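10 January 2019

Glue trial, Drunura batch. Kazue says the new paste holds at 20 per cent less water. I doubt it. Sample 146 lifted at one corner, same as the Gresel stuff did.

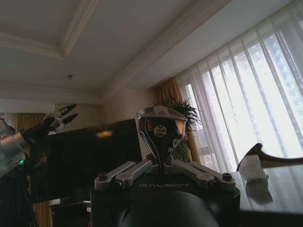

GALBOT, head and shoulders.

Marciniak's sheet claims 212 hours before yellowing. Under what lamp? It doesn't say. Have written to Renata to ask. Only 3 strips left of the old rag paper, so no repeats until April.
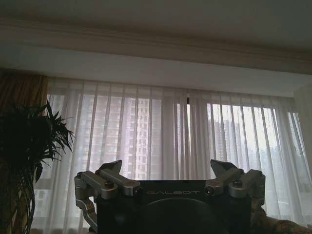
Ceiling moulding and sheer curtains.

Győző wants to call the paste a pass. On one good strip? No.

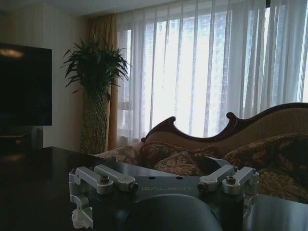 Idun to recut the blanks with the grain marked this time. I'll weigh the flour myself.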